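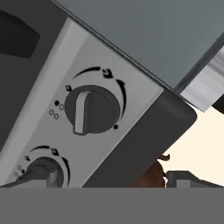
Noelia Cabello wanted to know whether a robot arm can be trusted with a stove at all, and whether I'd lost my mind paying for one. She wrote that under my last page of stove tips, and four or five of you wrote in after her with much the same thing, so okay, let's talk about the Trollell!

For anyone new, Trollell is a kitchen service from a small outfit called Harnia. You pay for a plan, they set up your kitchen as a simulation (your range, your counters, your cabinets, as near as they can get them), and the arm practices your chores in there before any real arm comes near your house. I'm still in the practice stage, which suits me fine. The plan I took is 58 dollars a month and the setup was 430 on top. I grumbled over the setup fee, and I'd still pay it before I'd pay for a new range.

What I didn't expect is how much of my own sloppy stove behavior would come back at me. You have to write out every chore as a list, in order, and boy, did I find out how much of mine was missing. I wrote "put the kettle on" and sent it off feeling very organized. Which burner? Which knob? Turned how far? Harnia sent the whole thing back with questions.

So, a few things I've picked up, and most of them are good for people too.

Learn your knobs properly. Stand in front of the range with everything off and look at the little marks next to each knob. On many ranges there's a group of dots where the solid one is the burner you're about to turn on. I had been guessing for years, and lighting the wrong burner maybe one time in ten (more when I'm on the phone). Now I say it out loud as I reach, "front left," and yes, I sound like a pilot.

Keep the marks clean, but gently! Scouring powder will take printed arrows right off a control panel. Use a soft cloth, warm water and a drop of dish soap, and dry it after. If your knobs pull off, wait until the range is cold, pull them straight toward you and wash them in the sink. Let them dry all the way through before they go back on. Half an hour on a towel is fine.

Pick one burner for the kettle and stick to it. Mine is the front left now, in the practice kitchen and at home. 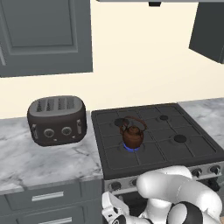

I also gave up my habit of parking things next to the range. The oil bottle, the spoon jar, the stack of mail, all of it went down to the far end. An arm needs room to swing and so does an elbow, and I can wipe the counter in one pass now. The toaster gets to stay. Just pull its cord back behind it so that nothing trails toward the burners, and empty the crumbs while you're there.

Flame size matters more than I thought, too. If you've got a small kettle, turn the gas down until the flame stays under the bottom. Flames licking up the sides heat your handle and your kitchen and not much of your tea. I put this in my list for the arm as "low to medium," and Harnia asked me for a knob position, so I went and stuck a dot of nail polish where I like it. Best idea I've had all year.

Now the review part. Good things first: the support is quick, the practice clips are oddly soothing to watch with a cup of coffee, and you can change a chore as often as you like without paying extra. I've rewritten the kettle one so many times I could recite it. Less good: the chore editor is fiddly on a phone, and the help pages are written for engineers. I looked up "knob" and got error code 3131. Your plan also only covers 2 chores at a time, so I had to drop wiping down the cabinets to get the kettle in. Skondon has a similar service with more chores, but they wanted a whole year up front and I don't do that with anybody.

Would I let a real arm light my gas while I'm out? No. I wouldn't let my kids do that either, and I love them more. I'd want to be standing right there, with the hood fan on and a towel hung well away from the flame. Ask me again in November, when my plan comes up for renewal.

If you try the nail polish trick, put it on the panel and leave the knob alone. The knob turns. I'll let you work out how I learned that.

Comments (3)

Joonas Halonen
Did the nail polish on my mother's range, red for simmer. She loves it. Does it come off with remover or will that eat the printing?

Yavuz Akbulut
Joonas, try a fingernail first, mine flaked off clean. I wouldn't put remover anywhere near the arrows.

Paavo Väisänen
I had a trial with Harnia and quit over the phone editor. On a laptop it's a lot better. Ask them for the printed chore sheet, they'll mail you one free.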